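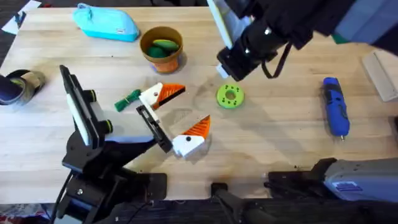

Week 2, small cord and how to put it away. Most of the cord that gets thrown out in this course isn't worn, it's tangled, and somebody gave up on it. So we start with the hank. A short length doesn't need a reel or a bag, it can sit flat on the bench as a little coiled, knotted bundle like the bright green one, and it takes up next to no space. Bright colors are good for this. You'll find green on pale wood a lot faster than you'll find natural jute.

**Terms** (will be used without explaining from now on)

- *lay* - direction the strands twist
- *standing part* - the long end, the bit you aren't working
- *working end* - the bit you are
- *bight* - a fold that doesn't cross itself
- *hank* - coil plus something to keep it a coil
- *frapping turns* - the wraps around the middle of a hank

**Making a hank, under 2 yards of cord**

1. Run whole length through your fingers first. Take the kinks out now, they don't come out later.
2. Twisted cord: coil WITH the lay. Usually clockwise but look at it, don't guess. Coiling against the lay is how you get those little pigtail loops.
3. Loops the length of your palm. Bigger is floppy, smaller fights back.
4. Stop with a forearm's length left over.
5. Frapping turns around the middle, snug, working toward one end.
6. Push a bight through the top loop, pull down. Done.

Braided cord: step 2 is different. Figure eights, over thumb and little finger. Same finish.

Common mistakes from last term: frapping too tight (cord takes a set and stays bent), finishing with a granny knot nobody can undo, and not trimming the fuzzy ends before coiling so they snag on eveything. Synthetic ends get melted, natural ends get whipped. If you don't know which you have, ask before you go near the lighter.

**Cord list for the term**

| Type | From | Length per person |
|---|---|---|
| Twisted, thin | Harju | 12 ft |
| Braided, thin | Tatetex | 12 ft |
| Jute | store cupboard | whatever's left |

The 300 ft reels stay on the rack. Cut from them, don't carry them to your bench.

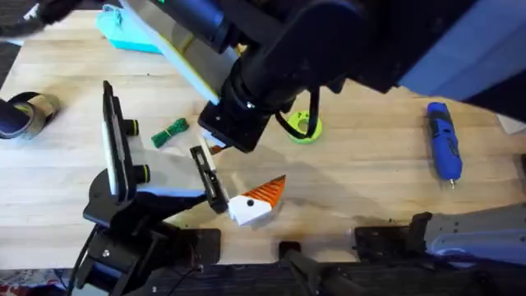

**Lustamton, October**

Part two, the bench. We're on the butcher-block tops for this and the strips run side to side, use them. They're free guide lines. Lay your cord parallel to them and you'll see straight off if it's wandering.

Soft things and sharp things don't share a spot. The coiled green cord is left of center and the blue rotary tool is well over to the right, tip down, and that's a gap I can live with. A rotary tool next to loose cord is the classic bad pairing: cord gets into a spinning bit and it winds up before you can let go. Coil it, park it, then reach for the tool.

Bench rules, copied from the Grodow sheet with my changes:

- one cord out at a time, unless the exercise says otherwise
- handheld tools on your writing-hand side
- bit out of the tool before it goes in the drawer
- printed parts, pieces in progress and so on can stay on the bench but not on top of cord
- empty spools go back to the rack. Ring-shaped ones roll, lay them flat
- wipe down at the end, dust gets into the fibers and dulls the next person's blade

Power cables. Same idea as cord but DON'T frap them and don't knot them, ever. Loose over-under coil, hook-and-loop tie. We'll do over-under next time, it takes practice and there isn't room for it today.

**Exercise** (30 minutes, in pairs)

One of you makes a hank, the other shakes it out by pulling the working end only. It should fall open with no knots. Swap. Do it with twisted, then braided, then the jute. Write down which one failed and at which step. If all of them opened clean, do it again with your eyes shut.

Then look at one other pair's bench and note two things you'd move and where too.

**Bring next time**

- your three hanks, don't undo them, I want to see how they travel in a bag
- small scissors
- the notes from the exercise
- a cable from home, any kind, the messier the better

Reading: the chapter on lay and twist, first half. Skip the bit about wire rope, we aren't covering it.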